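Fagerlund opens shared meeting floor with a clear-table rule

Saturday, May 11, 2019

Fagerlund, the office services company, has opened its refurbished meeting and project floor at the Maltitz building. The floor covers 514 square metres and is available from this week to all tenant firms, who may book it by the half day without extra charge to their rent.

The work began in February and was carried out in stages so that tenants could go on using the lift lobby and the post room. Old partitions were taken down and the floor was laid throughout with dark grey carpet tiles, which can be lifted and replaced one at a time. The fixed desks that used to line the room have given way to white tables with rounded edges and to mesh-backed office chairs on casters.

Alongside the new furniture, Fagerlund is introducing a simple set of house rules under the name Skando. At the close of each booking the tables are to be left clear. Markers and pens go into a white bowl kept for the purpose, and papers go back with those who brought them. Any item left on a table overnight will be placed in the bowl or in the lost property cupboard beside the lift. 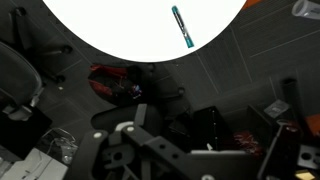
The rules were drawn up after tenants were asked what they liked least about the former rooms. Of the 130 people who replied, a large number spoke of hunting for something to write with at the start of a meeting, and of finding dried-out markers when they did. Others complained of tables still covered with the previous group's belongings.

"We had expected to hear about the heating," said Gøran Solberg, head of tenant services at Fagerlund. "A good part of the replies concerned pens. We have bought 500 new ones, and we have asked everyone who uses the floor to put them back where the next group will look for them."

The bowls were chosen after a short trial of trays, desk pots and drawer inserts. Trays were found to collect paper clips and sweet wrappers, and the pots were easily knocked over. A wide, round ceramic bowl proved heavy enough to stay where it was put, can be washed in the kitchen sink and leaves its contents in plain sight. Teal was settled on as the colour for the caps, which is also the colour used on the door signs for the floor.

Storage for larger items is still being completed. Until the cupboards arrive, spare cables are to be kept in clear plastic bags, and tenants are asked to label any bag they wish to keep. Paper for recycling may be left in the lobby on any working day before six o'clock.

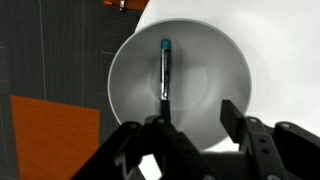 Maite Barroso would have preferred a bowl with a lid, and has told Fagerlund so. In her view an open bowl soon fills with keys, coins and sticking plasters, and she has asked for it to be emptied every Friday. She added that she had nevertheless found a working marker at each of her last four meetings, and that this had not happened before in the building.

Fagerlund has agreed to the weekly emptying. The bowls will be checked by the front desk at the end of each Friday, and markers that no longer write will be taken out and replaced from stock.

The floor can seat some 26 people in its present layout. Tables may be moved, provided they are returned to the positions shown on the plan by the door. Bookings are made at the front desk or through the Zoltero calendar, to which all tenants already have access. Groups that need the whole floor should give five working days' notice.

Tenants who wish to see the floor before booking may call in on any weekday morning. Comments on the house rules will be gathered until the end of the summer, when a revised version will be sent to all firms in the building.

Press contact: Elvia Arellano, Fagerlund, Maltitz building, front desk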